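Drirholm Fuel & Market Refreshes Its Rewards Card for Drivers Across the Tanoria Valley

TANORIA — Thursday, January 22, 2026 — Drirholm Fuel & Market, the family-run chain of gas stations and corner stores, is delighted to announce a new and much simpler version of its Drirholm Rewards Card, good at all 24 of its locations from the Echeverri Road station down to the little store at Loretti Crossing.

Under the old program, cardholders had to keep track of spending levels that changed with the season, and plenty of our customers told us, kindly but firmly, that they had given up trying. We listened. The new card pays back 2 percent on everything you buy, whether it's a full tank, a gallon of milk or the cup of coffee that gets you to work in the morning.
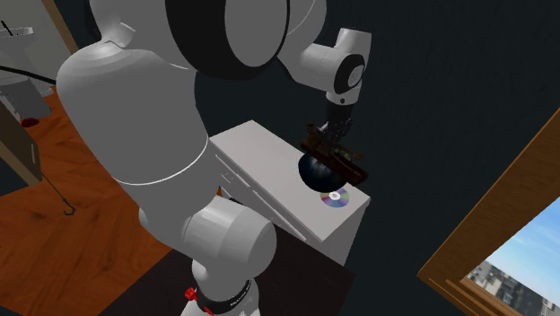
Rewards will show up on the card the next day and can be spent at the pump or at the register, whichever you like. There is no yearly fee, and the points you have already saved will move over by themselves — you won't need to fill out a thing. We tried the card out at our Loretti Crossing store last fall with 411 customers, and almost 70 percent of them used their rewards within the first month, which made all of us here very happy indeed.

Current members can keep the card they have. New members are warmly invited to sign up at any Drirholm register, and the coffee is on us the day you do.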